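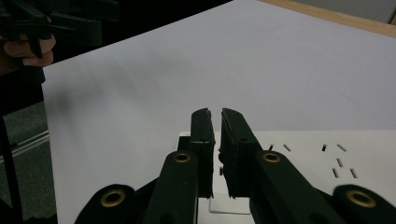

Thank you for the answer about the desk in the small room. I have now read it two times and I will try to respond to each point in order. First, the desk itself. It is the one we bought from Koston in May, with a light wood top, and I put a big pale sheet over it because I did not want scratches before we decide if we keep it. The power strip lies flat on the sheet for the moment, and it is white, so on the pale surface it is not very visible. My wife already put a book on top of it by mistake. This is one reason why I want to fix it under the desk and not leave it where it lies.

You wrote in your message:

> I would not screw the strip under the top before you know how you
> will use it. In our Ulero desks we did it too early and then we had to
> crawl on the floor each time to turn off the lamp. If your strip has
> one switch for everything, put it where your hand can reach it. If it
> has a switch for each outlet, this is even more important, because
> otherwise why did you pay for the switches. Also please measure the
> cable before you drill anything. And what kind of plugs do you have?
> Big adapters will cover the place of the next one.

About the switches: mine has a separate one under each outlet. There are three outlets in one row and three switches below them. So I agree with you that it must be easy to reach. I did not think about this when I wrote the first time. My idea was to put it at the back, near the wall, where it is hidden, but then I would have to bend over the whole desk to turn off the printer.
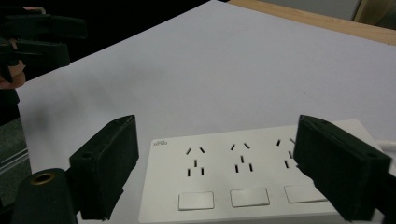
My new idea is to fix it below the front edge, on the left side, with the switches looking toward my knees. The top is 33 millimeters thick, so short screws should not come through. I am a little afraid that I will hit it with my leg. Does somebody on the list have it mounted like this, and is it comfortable after some months? I am quite tall and I already have little space, because of the drawer.

About the cable: I measured it as you asked. From the left front corner to the wall outlet I need 43 inches if the cable goes straight along the side, and more if I follow the leg of the desk down and then go along the floor. The second way looks better, but I am not sure that enough will remain for moving the desk when we clean. I prefer not to connect a second extension to the first one. I read in many places that this is a bad habit, and my father was an electrician and he would not be happy with me.

About the plugs: I have the lamp, the printer and the charger of the laptop. The lamp and the laptop have small plugs. The printer has a big black adapter, and you are right, it covers part of the next outlet when I put it in the middle. If I put it at the end then it is okay. The phone charger has no place, but I can charge the phone in the kitchen.

One more question, for the people who bought the metal tray from Ninorel. On the page they say it holds 5 kilograms, and it costs over 20 dollars with the shipping. It seems a lot for a piece of bent metal. Is the tray open on the front side, so the switches can be pressed with the finger, or is there a border in front? The pictures in the shop show it only from below. The Neves one is cheaper but it goes on with tape, and I don't trust tape under a desk in a room that becomes hot in summer.

I will not drill before I hear from you. The sheet stays on the desk until then, also because I drew the position of the lamp on a corner of it with pencil and I don't want to do this again.

Thank you again to everybody for the patience, and sorry for the long message.

> PS. Whatever you choose, write on each plug what it is. A piece of
> paper tape is enough.

This I will do tonight.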